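Budgeting for a home workshop gripper: what to set aside before you order

I love this part of the planning! A hand gripper kit for teaching a robot arm to handle laundry looks like one purchase, but it's really a small pile of them, and the cheap bits matter as much as the big one.

Start with the cloth. Go through your linen drawer and pick out a thin striped dish towel and a thick waffle one, then try both before you spend a cent on special fabric. They bunch up so differently that you'll learn fast which fingers you want.

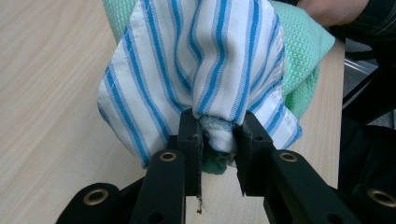 Pinching one layer without catching the one underneath is the hard bit, so put your money into the fingertips first. I set my limit at $200 for the gripper and kept another $100 back for spares - fingers, pivot eyelets, a roll of grip tape. Order 2 sets of fingers at once and save on shipping.

Pitix and Stokico both sell kits, so ask each of them if the fingers can be bought separately. Hinojosa lets you return unopened parts, great if you're still choosing!

Measure your table too. Leave room for 4 folded towels on one side and your elbow on the other, and buy the arm last, once you know how far it has to reach.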